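Touching up chipped paint inside a metal storage bin

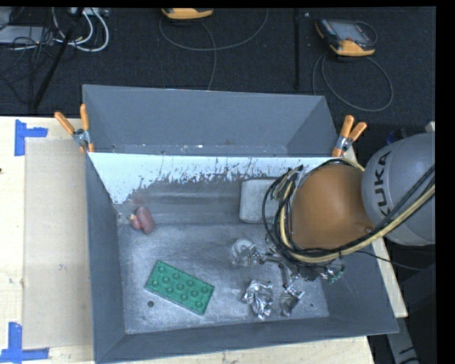
I look after the tool and seed store at our allotments and we have several metal bins that have had years of use. Most are sound but the paint has suffered. The grey one has chips and scuffs low down on the back panel, and on the far wall inside the coating has flaked away to bare metal with a ragged edge. The floor is scratched all over. I'd like to repaint them before October. Do I need to strip everything back, or can I just sand the bad patches? They hold hand tools and sometimes onions. I have most of a tin of Tolov metal primer left from the gate.
Aiguo Gu

Covunero
No need to strip it all. Scrape off anything loose, then rub the edges down until you can't feel a step with your finger. Wipe with white spirit and let it dry. Prime the bare metal the same day, as it can start to rust overnight in a damp shed. Two thin top coats after that, left a full day between. Find out whether the bins are galvanised first — ordinary primer often peels off zinc and you would need one made for it. I wouldn't paint the floors at all. Tools will scratch it off again by Monday.

drireo40
just use hammer finish paint, covers everything

Cáceres
I agree with Covunero about the floors. For the onions I'd use a net or a slatted crate, whatever paint you choose. They need air round them and a metal bin sweats when the nights turn cold. Also check the date on that primer. Mine had gone to jelly after 4 years.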